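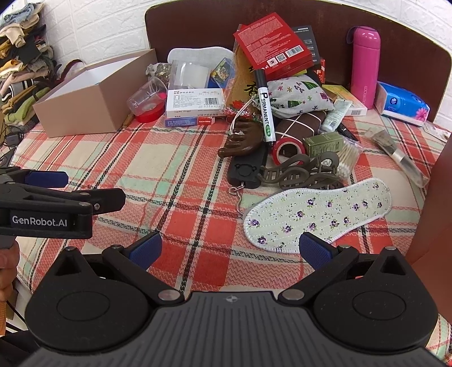
Small things on a plaid sheet.

What is a strong password?

A password is like a key for your account. If another person finds the key, he or she can open the door, read your messages and change your things. So we must choose a key which is hard to guess.

Some people try to guess passwords with a computer program. The program can try up to 2000 words very quickly, and it starts with the easy ones, like "hello" or the name of a pet. 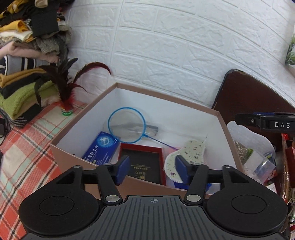
A good way is to join words that have no connection. Look around you and take what you see. From the cardboard box I took three words - hoop, insole, wrapper - and I put the number 23 after them. Do not use mine, because now everybody can read it! Make your own and tell it only to your parents.

Use a different password for each account. If you play on Tetau and draw on Bivar, you need two keys.

And if a message asks for your password, do not answer. Show it to an adult you trust, also when the message looks friendly.

Written by Harish Agarwal for Flemico Kids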